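4.2 Do household chores bring fathers and children closer?

A claim that turns up often in popular writing, and in more academic work than it should, is that fathers who share small daily tasks with their children end up closer to them. Setting the table is the usual case. Pratton, for one, treats it as settled. We are less sure.

Our survey reached over 200 families in Nikcombe, each contacted in October and again the following spring. Fathers reported how often they cooked, cleared up or played at pretend meals with a child. Children rated closeness separately, on a scale that ran to 60. The two sets of answers line up at first glance: fathers who said they did more had children who gave higher scores. But the link shrinks by more than half once working hours are taken into account, and it nearly vanishes in homes where a grandparent lives with the family. Fathers who are home at dinner time may simply be fathers who are home.

There is also the matter of who is doing the reporting. Abbasi found that fathers overstate their share of chores, and our own diaries give no reason to doubt it. A father who feels close to his daughter may well remember more dinners than he made. Trollaletti's reply - that the error should be the same for all fathers - is stated in a footnote and never tested.

Play is harder still to pin down. Several parents counted toy food on a plate as "cooking together," and others left it out entirely. We kept both readings and ran the analysis twice, with little change in the result.

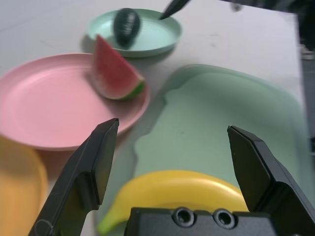 Figure 2. A pink plate and a yellow toy banana on a white tabletop.

None of this shows that shared chores are useless. It does suggest that advice telling fathers to dry more dishes rests on thin evidence. Rashti's interviews point toward plain time spent in the same room as the better predictor, although his sample was small and drawn from one school. We return to his coding scheme in Section 5, where the same problem of self-report comes up with bedtime reading.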